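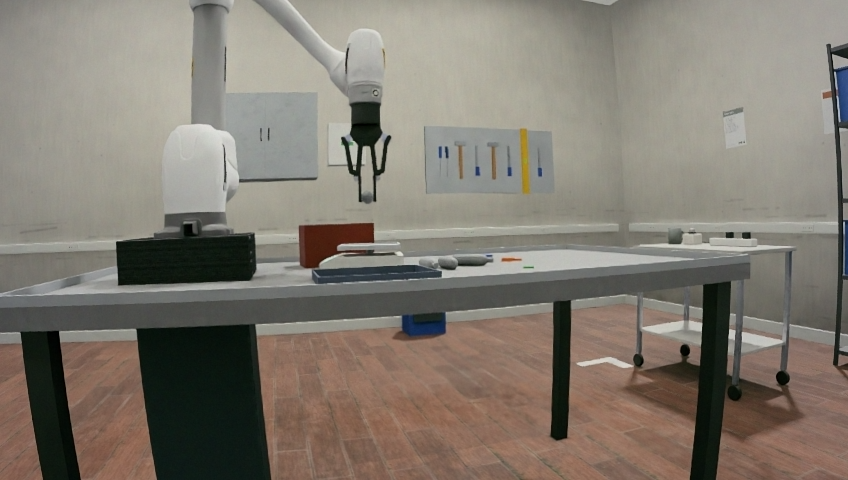 Bhardwaj

Mutero Hand Guide and Practice Bench
Sold by Dornstead. Price: $1,726 for the handle, base station and one software seat. Robot arm not included.
Page updated Jan 16, 2024

Every vendor of teaching gear says you can show a robot a job once and walk away. I write the equipment pages for Dornstead and I have yet to see that happen. The Mutero is the one we decided to stock, and what follows is what we would want to read before paying for it.

What it is

A one-handed controller on a short cable. You move it and the arm follows, either a real arm on your bench or the simulated one in the Practice Bench software. A trigger under the index finger opens and closes the gripper. The base station records the arm's path and the gripper state, and saves each attempt as a separate take that you can replay, trim or throw out.

There is a second mode, which Mutero calls hand guiding. You let go of the controller, take hold of a real arm by the wrist and push it through the motion. This only works if your arm has a free-drive function of its own. Check your arm's manual before you buy, as the brochure is vague on this point and we have had handles come back because of it.

Practice Bench

The software puts a white and gray arm at the left end of a long gray worktable, with a two-finger gripper pointing down at the parts. The table has a red box, something like a small scale and a shallow blue-gray tray on it, plus a few small pieces to pick at. In the view on this page the arm has a small gray part between its fingers, well clear of the table. Behind it are a tool board with hammers and screwdrivers and, off to the right, a wheeled cart. You can't reach for the hammers. They are scenery.

Is it useful? For learning the controls, yes. A new operator can bump into things all afternoon and the only cost is time. For judging whether your own task will work, I would be careful. Simulated contact is still simulated contact, and small rounded parts are exactly where it flatters you. A grip that looks fine on screen may slide on a real part with oil on it. Depth is hard to read from a single view as well, so turn on the second viewpoint in the display menu. It is off by default – an odd choice.

What we tried

We recorded 81 takes of one pick-and-place task on our own arm, moving small parts from the table to a tray. After 20 of them the operator's motions were smooth enough to keep. Most of the earlier takes were deleted: hesitations, double grabs, a few long pauses in midair. If you feed that kind of thing into a learning system you will get it back, so budget for a warm-up period and don't count it as data.

The brochure promises "natural, effortless control." It is fairly natural. It gets less effortless once your wrist is bent past a comfortable angle, and there is no arm rest in the box. Lefties can use the handle, though the clutch button ends up under the wrong finger.

What it won't do

It has no force feedback. You will not feel the gripper touch the table, and the small vibration on contact is no substitute.

It does not train anything. The takes are exported as plain files and the rest is up to you or your integrator.

It is not a safety device. The stop button on the handle pauses motion commands and nothing more. Keep your arm's own emergency stop within reach.

Compatibility

Works with arms that run the Protel motion interface. Mutero says a wider list is coming in February. We'll change this page when we've tested one – please don't order on the promise.

In the box

Handle with fixed cable
Base station and power supply
Table clamp
Software key for Practice Bench, one seat

Warranty and returns

12 months on the handle and base station. The cable is covered, but the clamp pads are not. Unopened software keys can be returned with the hardware; once a key is activated we can only take back the hardware, less the price of the seat. Ask us for a loan unit first if you're undecided.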